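Kistance Molded Project Enclosure, Yellow, Large
Reviewed by Deividas P.
4 out of 5

I bought two of these for a battery monitor project and have had both on the bench since November. They are glossy yellow-orange plastic boxes for low-voltage wiring, sold empty, with a lid and a bag of screws. I paid a little more than I would have for the plain gray Sakport box I used before.

The main reason to pick this one is the ledge molded across the inside. I wanted somewhere to fix a small board above the floor of the box without drilling, and the ledge does that. It is stiff enough that I can push a connector home with my thumb and nothing bends. The corners are clean, and I found no sharp edges left over from the mold.

The finish is my main complaint. It is very shiny inside as well as out, and under a bench lamp you get glare right where you are trying to read a wire label. I ended up moving the lamp to the side. It also picks up fingerprints, though a dry cloth takes care of those.
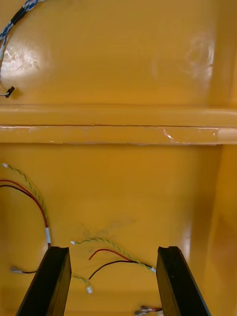
Foam-backed cable clips did not hold for me. I tried the Stankevičius ones on a Tuesday evening and two had dropped off by breakfast. Clear tape stays put on the flat faces if you wipe the plastic with alcohol first, but it starts to lift wherever it goes over a bend. A few molded tie points would solve this, and for the price I think they should be there.

Room is not a problem. Mine takes a braided cable, a twisted pair and a red and black power pair with slack left over. Label your wires before they go in, as loose leads slide around on the smooth floor and end up in one corner.

The lid fits well. It comes with 12 screws and I only needed eight, so there are spares. The instruction sheet is one page and mostly about the lid.

I would buy it again for anything that stays indoors. I can't speak to outdoor use, and the sheet doesn't mention a seal.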